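Modded server runs out of memory whenever someone explores new chunks

Posted by gresen_miner, 14/01/2023

Hi all! I run a small server for me and my friends, and we added the Grondmont terrain mod a couple of weeks ago. It's gorgeous, the cliffs are the best I've seen in any pack, but as soon as two people fly off in different directions the server starts choking. Ticks go through the floor, mobs freeze, and then we get an out of memory crash. If everyone stays near spawn it runs great all evening.

The pack has 305 mods (I know, I know) and the server gets 6 GB. World was made fresh with Grondmont in it, no old chunks. I already took out the minimap and that did nothing. Is it the mod or is it me?

Csizmadia
Love that mod, and your pack sounds like a blast! The mod is fine, it's just hungry when it makes new land. What you want is to generate the world ahead of time so the server isn't building mountains while people are playing.

Get a pregenerator – I use Getemis, any of them will do – and stop the server first. Back up the world folder. I mean it, copy the whole thing somewhere else. Then start it with no players on, set the center to your spawn and give it a radius of 900 blocks to begin with. Let it finish, restart, and have your friends fly around inside that area. If it's smooth there, run it again with a bigger radius overnight.

Set a world border at the same radius or someone will be outside it in five minutes. My group always has one person with an elytra and no self-control!

Also look in the Grondmont config for the cave detail setting. It goes up to 4 and ships at 4. Put it on 2. I've compared the same seed both ways and the surface looks identical, you only lose some of the little side tunnels. Only new chunks use the setting, so change it before you pregenerate.

blockhead_annie
just give it more ram lol. 6 is nothing for 300 mods

tuffgolem
Agree with pregenerating, that's the big one. More RAM will help too, but go up in small steps. I gave mine way too much once and got long pauses every time Java cleaned up after itself, so it felt worse than before. 8 GB would be my next try for a pack that size.

Check your view distance as well! Mine was set to 16 from back when we played vanilla and I'd forgotten all about it. Dropping to 8 made a huge difference and my friends didn't notice until I told them. Simulation distance can go lower still, unless you have farms that need to run from far off.

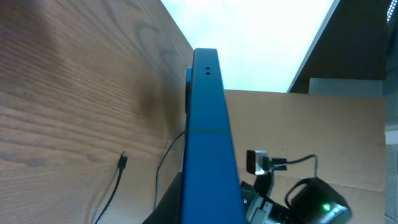
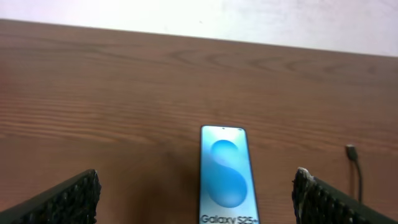
One more thing, if it still crashes after all that, post the crash report and the first page of the log. The last line before the crash usually isn't the guilty mod – look further up for the first error that mentions chunk loading. We had a structure mod in April that kept trying to place the same tower over and over, and pulling it out fixed everything. Good luck, and please share the seed if you find a nice valley!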